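Unit 6: Release Planning for an Independent Album

Notes for the second half of the course. Read them with the Rinville case packet. The terms below are the ones used in the written assignment.

6.1 Order of work

A release plan is built backward from the street date. The label fixes the date first, then the lead single, then the announcement. In the Rinville case the album is set for April and the announcement goes out with the title track, so both have to be cleared on the same day. Clearance covers the master, the composition, the artwork and any samples. A missing split sheet stops all of it.

Split sheets list each writer's share of the composition and must total 100 percent. They do not cover the master. Arsen Maksymiv is credited on the Rinville album as writer and performer, Yurii Lytvynenko as producer and co-writer on 3 tracks. The producer's points on the master are in a separate agreement (packet, section B). Students mix these up every term. Keep two columns.
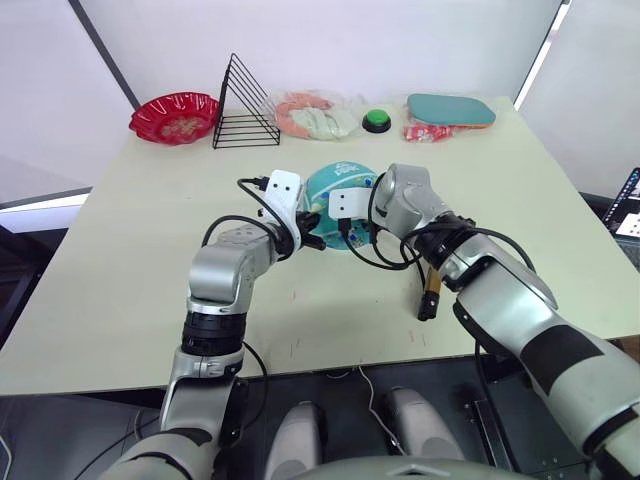
6.2 Assets for the title track

The label, Stikus, asks for the following before it will schedule a single: final stereo master, instrumental, clean edit if needed, lyrics as text, square cover, and one moving visual. The moving visual may be a full music video or a short loop. A loop needs one clear action that reads on a phone with the sound off. Lettering on any object in shot, even a short line, goes on the clearance list and is checked before delivery. Loops are delivered without audio. Full videos are delivered with the single master, not the album master, where the two differ in length.

6.3 Reading the pre-order figures

Table in text form, from the Rinville packet:

Pre-orders, physical, all formats: 1,324
Pre-saves, digital: 2,269
Record stores taking stock: 38

Pre-orders are sales. Pre-saves are not, and should never be added to them. A pre-save places the album in the listener's library on release day and may or may not lead to a stream. The store figure counts accounts, so it says nothing on its own about the number of copies shipped. For that, use the distributor's statement from Gindico.

6.4 Pressing

Vinyl is the slowest part of the plan. The plant in the case, Mykhailiuk, will not cut lacquers until the running order is signed. Side lengths are set at that point. A late change to the order after test pressings means a new cut, charged to the label and usually recouped from the artist's account. See clause 9 of the sample contract.

Assignment

Draw up a backward schedule for the Rinville album, one line per task, with the person or firm responsible. State which tasks hold up others. Two pages at most. Due Sunday, 6 p.m., by upload. Late work is marked under the usual rules.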